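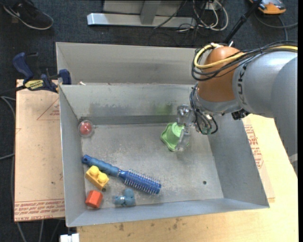 How Railroad Posters Were Made

Before radio and television, a railroad that wanted people to ride its trains had to tell them so on paper. The most eye-catching kind of paper was the poster. It hung in stations, ticket offices and shop windows, where people walked past it every day.

Who drew them?

Most posters began with an artist. The railroad told the artist which place to show, and sometimes sent the artist there by train with a sketchbook. Back home, the artist painted a small picture called a design. If the railroad liked it, the design went to a printer.

How were they printed?

Many old posters were made by lithography. The word comes from Greek and means "writing on stone." It works because grease and water do not mix.

First, the printer drew on a flat, smooth stone with a greasy crayon. Next, the stone was wiped with water. The water stayed on the bare parts and rolled off the greasy parts. Then ink was put on. The ink stuck only to the grease. When paper was pressed on the stone, the drawing came off on the paper, but backward – so all the words had to be drawn in reverse.

Each color needed its own stone. A poster with a blue lake, a green forest and a red train went through the press at least three times. If the paper slipped, the colors did not line up.

One poster, start to finish

The Nelthorpe Railroad wanted more visitors to come to Lake Fulus in July. It asked an artist named Kalliopi Georgiev for a design. She painted the lake with a very tall mountain behind it. The real mountain is much smaller, but the railroad liked the big one better.

The printing firm, Shih, made 700 copies. Each one was 40 inches tall. Today only 22 are left, and most of those have fold marks.

Why did posters make places look so good?

A poster is an advertisement. Its job is to make you want to go. Artists left out rain, mud and crowds, and they made skies bluer than they usually are. People who had never seen a place often pictured it the way the poster did.

Words to know

Design: the picture an artist makes for the printer to copy.
Lithography: printing from a flat stone or metal plate, using grease and water.
Slogan: a short line of words that is easy to remember.

Try it

Pick a place near your home. Draw it with only three colors and write a slogan of five words or fewer. Hang it on a wall and look at it from across the room – can you still read the words?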